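Paint that says it lasts

17 December 2022

I have a drawer of paint can lids. I write the date on the inside of each one when I finish a job, and the promise on the label is right there next to it, so I can go back later and see how the two line up. Mostly they don't line up very well. I'm not a professional and I don't test things in a lab. I own an old house with a lot of woodwork and a garage full of metal shelving, and I've been painting both for long enough to get grumpy about it.

What set me off this time was a can of Fledinell floor and metal enamel, bought in June. The front says "tough as factory." The back says "resists everyday wear." I'd like somebody to explain to me what a day is in that sentence. A day in my guest room, where nothing happens? Or a day on the back step, where two people and a dog come through with grit on their feet?

I called the number on the can and asked. The woman who answered was very pleasant and read me the back of the can. I asked if there was a test behind the word "resists" and she said there was, and that she didn't have it. She offered to send a brochure. The brochure came, and it says "resists everyday wear" in a larger font.

Tarnlow does it differently, I'll give them that. Their can has a number on it. The coating was rubbed 887 times with a pad, and it was still there after. Fine, but what kind of pad? How hard were they pushing? On what surface, and how long had it dried before they started? I can make a coat of milk last a good many rubs if I get to pick the cloth. A number looks more serious than an adjective, and I suspect that's most of what it's doing there.

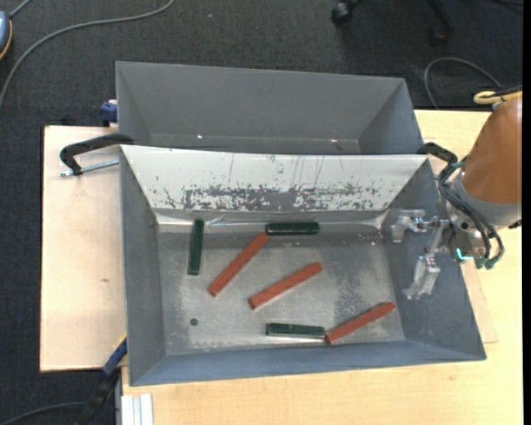
My own view is that rubbing isn't what kills paint at home anyway. Walls get wiped now and then and they live through it. The trouble comes from the same hard thing meeting the same place over and over: the chair back on the wall behind it, the vacuum on the baseboard, the pot lid on the one shelf edge. Metal takes it worst in my experience, where a scratch gives the next scratch a place to start. Look at the far side of that bin, with the pale surface scraped and flaked dark grey in a wide band along the lower half and thin scratches running up out of it. My garage shelves have gone the same way on a smaller scale, worst along the front lip where the toolboxes slide on and off, and hardly touched at the back. No label I've read says a word about that kind of use.

So I did my own comparison, for whatever it's worth. Four shelves, same rack, all sanded down and cleaned the same way, primer from one can. One got Fledinell, one got Tarnlow, one got the Custadach stuff that costs nearly double, and one got the cheap store enamel I'd have bought if I'd never read a label in my life. I let them dry for nine days, well past what any of the cans ask for. Then I went back to using the garage like a normal person.

The Custadach shelf looks the best. It's also the top shelf, and I reach for it least, so I'm not willing to credit the paint. I should have rotated them and I didn't think of it until too late. The Fledinell has chipped at both corners. The Tarnlow has one long scratch and a dull patch. The cheap one has chipped at one corner, and if you mixed up the shelves and asked me which was which, I don't think I could tell you.

Is that science? No. But it's more than the brochure gave me.

A neighbor swears the answer is to bake the stuff on with a heat lamp, and there's a whole page about it on the Khoury hardware site, written by someone who also sells heat lamps. I'll try it if I find one used. I'm not paying new prices to learn that it chips a month later.

In the meantime I've stuck a strip of rubber mat along the front lip of the three lower shelves. It cost less than any of the cans, it's ugly, and the label on it makes no claims at all. I'll write the date on the back of it and we'll see.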